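My project: building a pretend fruit machine and working out what it really pays

Why I picked it

For my second-year project in probability and games we could choose anything with an element of chance in it. Most of my group went for card games. I wanted to do a slot, partly because my gran used to play the old three-reel ones at the seaside in Proltham and she always swore the one by the door paid better. I've never bet money on one and I didn't for this. Everything was done with pretend credits on my own laptop, and the only thing I lost was most of March.

The question I set myself was pretty simple. If two games give back the same share of what you put in over the long run, do they feel the same to play? My guess at the start was no, but I had no idea how I'd show it, and a fair bit of this report is about me changing my mind over how to measure it.

I called the game Rorkano. It has a volcano theme, for no better reason than that I can draw a triangle. There are three reels, with six symbols on them: lava, rock, goat, feather, lamp and the volcano itself. Each reel has 19 stops, so some symbols turn up a lot (rock, mostly) and the volcano turns up once per reel. You bet one credit a spin and there's one pay line across the middle. No bonus round, no free spins, no wilds. I had a bonus round in my first plan and took it out after a weekend of trying to do the sums for it – it made the whole thing so much harder to check by hand, and I wanted to be able to check everything by hand.

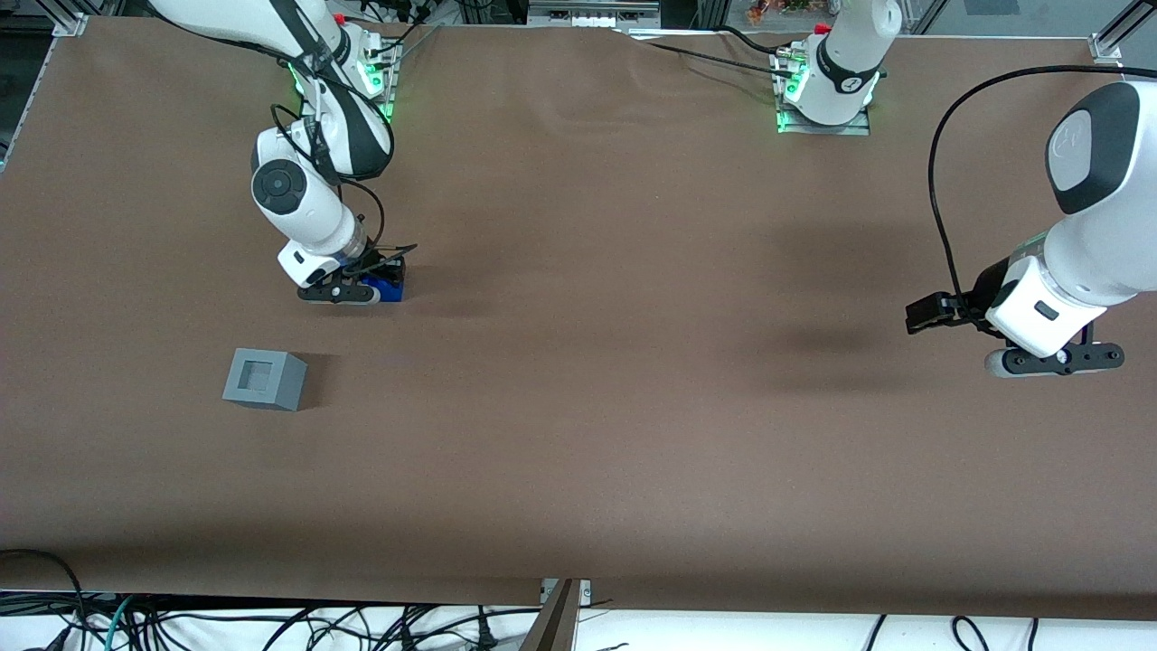

With 19 stops on three reels there are 19 times 19 times 19 possible results, and I worked out how many of those pay something by making a big spreadsheet. For each symbol you multiply how many times it appears on reel one, reel two and reel three. That gives you the number of ways to get three of it. Then you multiply by the prize, add them all up and divide by the total number of results. The answer is the return to player, which everyone shortens to RTP. I'd seen that written on games before and had always assumed it meant what you'd get back in an evening. It doesn't mean that at all, and this turned into the main point of the project.

Two versions of the same game

I made a calm version and a wild version. The reels are exactly the same in both. What changes is the prize list. In the calm one, three rocks gives you a decent little prize and three volcanoes isn't much to shout about. In the wild one, three rocks gives you next to nothing and the volcano prize is enormous. I fiddled with the numbers in between until both versions had the same RTP on paper. This took much longer than I'd planned. Every time I nudged the goat prize I had to nudge the lamp prize the other way, and prizes had to stay as whole credits, so there were a lot of near misses before I got a match.

My tutor group calls this difference volatility. Low volatility means small wins fairly often, high volatility means long dry spells and then (maybe) something big.

Running it

The simulation was a short program. It picks a stop on each reel, looks up the prize and writes down the balance. I started every pretend player with 149 credits, an odd number I'll come back to, and let them play until they ran out or reached 1025 spins, whichever came first. The 1025 was meant to be a thousand plus 25 warm-up spins that I'd throw away. Then I realised a slot doesn't need warming up, as each spin has nothing to do with the last one, but by then I'd already saved half my results so I left it alone.

The 149 was meant to be 150. I had an off-by-one mistake in the first version where the player got charged for a spin before the game had started. Once I'd spotted it I decided to keep 149 on purpose so the old runs and the new runs could be compared. I'm putting it here because the marking guide says to own up to things like that.

What came out was clear enough even before I did any proper statistics. In the calm game the lines on my graph all drift downwards in a sort of lazy bunch. Most players were still going at the end, poorer than when they began but with something left. In the wild game the graph is a mess. A lot of the lines drop almost straight to nothing, and then a handful go shooting off the top because they hit three volcanoes early on. I had to redraw the graph with a different scale because those few squashed everyone else flat along the bottom.

So the same RTP, and completely different evenings. I was so pleased when I saw it that I rang home!

Asking people

I also wanted to know how it felt to real people, so I got some of my course to play both versions with the names hidden. They were called Grornport and Cordeiro for the test, so that no one would know which was meant to be the wild one. Each person played both, half starting with one and half with the other, and afterwards they wrote a few lines about which they thought was more generous.

Nearly everybody said the calm one was more generous. One person wrote that the other game was "broken" and asked if I'd forgotten to put the wins in. The only people who preferred the wild one were the two who'd hit a big prize, and one of them told me they'd worked out a pattern. There's no pattern. I wrote it and I know where the random numbers come from, and I still caught myself thinking a volcano was due after a long gap.

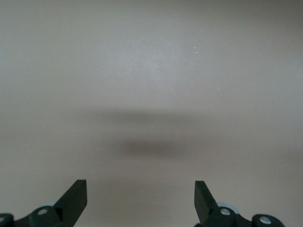 Bindu Bhat read my draft and thought I was being unfair on the testers, as most of them only played for a few minutes and in that time the calm game would look better to almost anyone. She said I should compare what they wrote with what they'd won in their own session, and stop comparing it with the RTP. It was a good point, and a slightly annoying one, as I'd already written my ending.

I went back and did it her way. Once you line up each person's answer with their own final balance, they were mostly right. They'd called the more generous game the one that had been more generous to them. That's quite sensible really. The RTP figure is true over a huge number of spins, and none of my testers played anything like a huge number of spins. I'd been treating their answers as mistakes when they were just describing a short session.

What went wrong

My group was small and all of them do maths, so they're hardly typical. Playing with pretend credits is different from playing with money too, and I'd guess people are a lot braver when it costs nothing. One tester just held the space bar down.

The sounds were another problem. I'd put a little tune on every win, including the tiny ones where you get back less than you'd bet over the last few spins. It made the calm game sound like it was always celebrating. If I did this again I'd run it silent, or try it both ways and see if the tune alone shifts the answers. That could be a project in itself.

I should also have written the hand calculation before the program. I did it second, found that the two didn't agree, and lost up to 2 days looking for a bug in the code when the fault was in my spreadsheet (I'd given the feather an extra stop on reel three).

What I'd do next

Put the bonus round back in, now that I've got a simulation to check it against. Test people over longer sessions with breaks. I'd also like to find out what happens if you show players the volatility in plain words before they start, something like "most players get nothing big in an hour", and see whether they pick a different game. My gran says she'd still have used the one by the door.

The spreadsheet and both prize lists are in the appendix. The code is in the shared folder under Rorkano, and the version to open is the one ending in final, the other one still has the feather mistake in it.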